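2.3 Planning your first Toltero cell

1. Measure the table before you order anything. The arm needs 400 mm of clear reach on each side.

2. Price the gripper and spare fingers together. Our set came to $325, and it's money well spent!

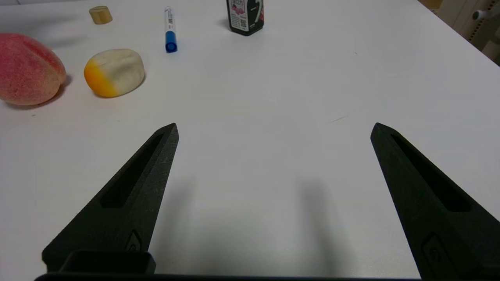

3. Set aside $127 for small test items in mixed shapes. Grocery and office stuff is great for this.

Note: Get the shipping quote in writing.

Caution: Don't buy a second arm until the first one has run for a month.

Toltero Setup Guide | © Stuvitz | Back to top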